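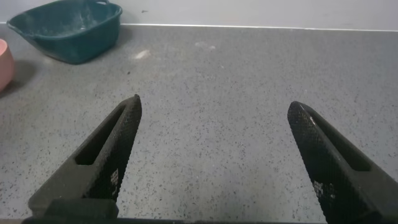 The fault at Ceddale was first put down to the cups. The firm fits out kitchens for care homes with a table-clearing arm called Iron, and in February one of its units began closing its gripper before it reached anything. It would come down over the worktop, shut on thin air, lift, and report a clean pick. The two fingers are black, with a fine diamond pattern on the gripping faces, and when they are held wide open over the speckled grey surface the gap between them ought to stay open until the arm has arrived. On the faulty unit it closed 13 centimetres short. In one night's log there were 18 of these empty picks, and every one was marked as a success.

A missed bowl is a nuisance. The worry was what came next. Iron believed it was carrying something, so it swung to the sink at its loaded speed and opened over the basin, and then went back for a second bowl that the software had already crossed off. On two occasions it closed on the edge of a bowl it did not know was there and dragged it along the counter. After the second, the night staff switched it off at the wall and washed up by hand until morning.

Ceddale's engineers changed the finger pads and found no difference. They changed the motor and found no difference. The test pieces they settled on were ordinary: a clear ribbed cup, a square teal bowl, a round pink one. The arm was sent to each of them again and again while someone read the grip force off a laptop.
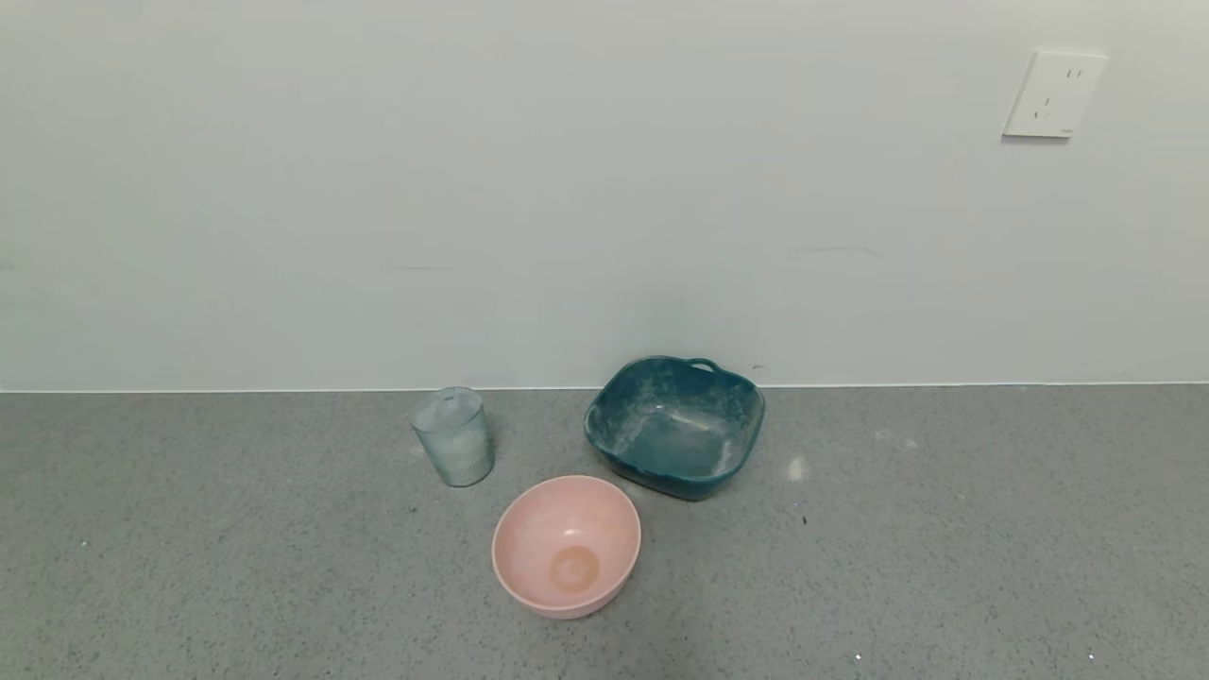

Gastier thinks the trouble should have been caught by the force reading alone, and that any arm which can report a successful pick with nothing in its hand has been signed off too early. The motor draws less current when the fingers meet each other than when they meet a bowl, and a simple check on that figure would have stopped the arm at the first empty pick.

Ceddale accepts most of this. There had been such a check. It was loosened in an update, after complaints that Iron kept refusing thin plastic cups, and the new limit was so low that friction in the finger joints was enough to pass it.

The early closing had a separate cause. A cable running down to the wrist had been clamped too tightly, and when the arm stretched beyond a certain point the distance signal dropped out. The software filled the gap with the last good value it had, which belonged to the previous bowl.
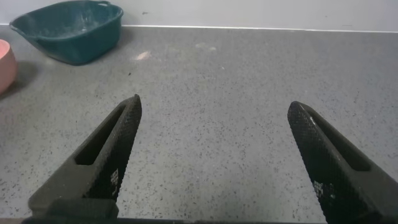 Replacing the cable took 25 minutes. The update took longer, as every unit in use had to be brought back to the old limit and tested with light cups and heavy bowls. Iron now stops if the distance signal is lost, sounds a tone and waits for a person to restart it. Staff at the first home say it stops more than they would like, mostly at breakfast. Ceddale is working on a looser cable clamp and has asked Ait Ali, the supplier of the wrist assembly, to check the units still in its stores.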